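3.2 Collecting two-handed cloth demonstrations
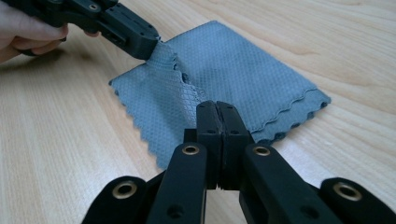

Figure 4. View from the camera on one hand-held gripper during cloth folding. The second gripper, upper left, holds a corner of the folded cloth; the jaws of the recording gripper are together.

All demonstrations in the Dudoria set were gathered with hand-held grippers and without a robot present. The operator holds one gripper in each hand and carries out the task directly on a tabletop. Each gripper has its own camera, fixed behind the jaws, so that the jaws and part of the linkage stay in view at all times (Figure 4). The same jaw geometry is used on the Flustirlow arms at test time, and the camera is mounted in the same position relative to the fingertips. The policy therefore receives images of the tool in a known place, whichever body is carrying it.

Cloth was chosen as the main material for this part of the study because its state is poorly described by a single pose. A folded cloth may have two hems lying slightly out of line, as at the right side of the cloth in Figure 4, and a grasp that takes both layers leads to a different outcome from one that takes only the upper layer. We did not attempt to label layers or track the fabric. The only supervision is the recorded motion of the two grippers and the width of each jaw opening.

Recording procedure. A session consists of 16 episodes with one cloth. Before each episode the operator places the cloth at an angle of their choice and starts both recorders with a single switch. Each episode covers one of four instructions: fold once, unfold once, turn the cloth over, or pull a corner flat. Operators were told to move at a comfortable speed and to avoid passing one gripper across the view of the other where possible. They were given no rule on which hand should make the first grasp. An episode ends when both grippers have been lifted clear of the fabric and held still.

We recorded 1,000 episodes in this way. The grippers were built to the Dantas drawings, with one change to the finger length, and were recalibrated at the start of each session. Calibration consists of closing the jaws fully, opening them fully, and touching the two fingertips together at a marked point. The last step fixes the relative position of the left and right tools, on which the two-handed tasks depend heavily. Small errors here are most harmful when both tools approach the cloth from opposite sides, where an offset in the recorded tip position can make a valid grasp look like a miss.

Synchronisation. The two image streams are aligned after recording by means of the shared start signal, and jaw width is interpolated to the image times. Drift over an episode was small enough to be ignored for the slower instructions. For turning the cloth over, where both hands move together, we found it necessary to correct the drift with a second signal at the end of the episode. Episodes recorded before this correction was introduced in November were processed again where the end signal could be recovered from the logs, and dropped otherwise.

Filtering. An episode was removed if tracking was lost on either gripper, if a bare hand touched the cloth after the start signal, or if the final state did not match the instruction. The first two conditions were detected automatically and then checked by eye. The third was judged by eye alone. Failed first grasps were kept, provided that the operator recovered within the same episode. Removing them made the policy slow to try again after closing on nothing, an effect also seen in the towel experiments of Section 5.

Views from the two cameras are often unequal. The tool that is holding a corner may see little but raised fabric, while the other sees most of the cloth together with its partner. We keep both views and pass them through one shared encoder, with a learned tag marking left or right. In an early version, trained on the 512 episodes then available, a separate encoder was used for each side. That version fitted the training data well but transferred badly when the roles of the hands were exchanged.

The tabletop was left uncovered in all sessions. Wood grain gives the visual tracker enough texture to work with, and no printed markers were added. On the plain white surface used in the Nendent trials, tracking was lost far more often during slow approaches, and those trials are reported separately in Section 6.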